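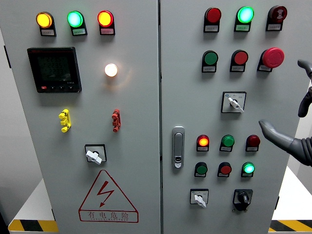

Are the three colored lamps on a control cabinet supposed to stay on all the time?

Posted by Kuruc, Mon 16 May

Hello all, and thank you for letting me ramble. I've just started looking after the pump room at our place in Tovudthorpe, and the gray cabinet there has a yellow, a green and a red lamp in a row at the top of the left door. All three glow day and night. My whole life red has meant trouble, so I went home worried the first evening! The labels are in Chinese and very tiny, and the folder I was handed stops at page 31. Should I be calling somebody?

Bromora
Welcome, and please don't lose sleep. Yellow, green and red together in one row are very often phase lamps, one for each leg of a three-phase supply, and then you want all three lit. If one goes dark, either the lamp has died or you've lost a phase, and that's the time to call your electrician. I can't swear to it for your cabinet, though, so do get the labels translated (a phone app manages most of mine). A red lamp over on the other door may well be a fault light, and dark is usually how you'd like that one. Please leave the doors shut while you're looking, dear. The lightning bolt sign means it.

Dastusa
ours are like that too, been on for nearly 30 years. never touched them

Comments (2)
Went through this in July with a new lamp that was just dim. Thanks Bromora.
Could you post what the labels say once you know?

Print this page | E-mail this page
Contact us | Copyright Tovudthorpe Neighbors Help Board | Back to top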